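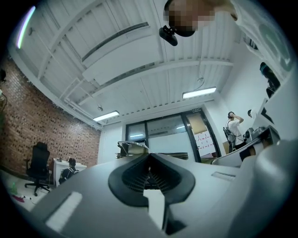 Brick-wall side of the office, with the ceiling lights on and a mesh-back chair by the wall.

Ledbridge Office Rooms, data card
Version 5, updated April 7, 2025
Maintained by Henico, Plalelthorpe site

Contents

Ledbridge is a set of short recordings of work at desks and tables in ordinary office rooms. It has 56 recordings in 9 folders, one folder per table layout. The layouts differ in what is on the tabletop and where the chairs stand. Walls, floor and ceiling lights stay the same throughout.

Rooms and furniture

The main room has a brick wall, a tiled floor and a white ceiling with exposed beams. The work table is white and rectangular. Desks go against the wall, near the sockets, so expect cables on the floor in many recordings. Chairs are black, on five-star bases, and get moved a lot.

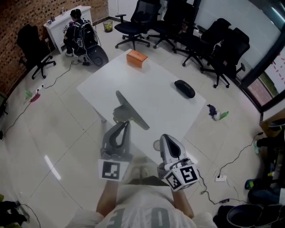 Small items on the table are everyday ones: an orange box, an oval glasses case, a monitor. They are listed by plain name in items.txt, one per line. Bottles and other things on the side desks are not listed unless someone picks them up.

Known problems

Folder 5 has two layouts mixed together. Use the split in layouts.csv and ignore the folder name.
Chair positions were not written down before August.
Some items go by two names, e.g. "case" and "glasses case".

Related

The Escobar set uses the same item names but different rooms. Do not merge the two without renaming the folders first.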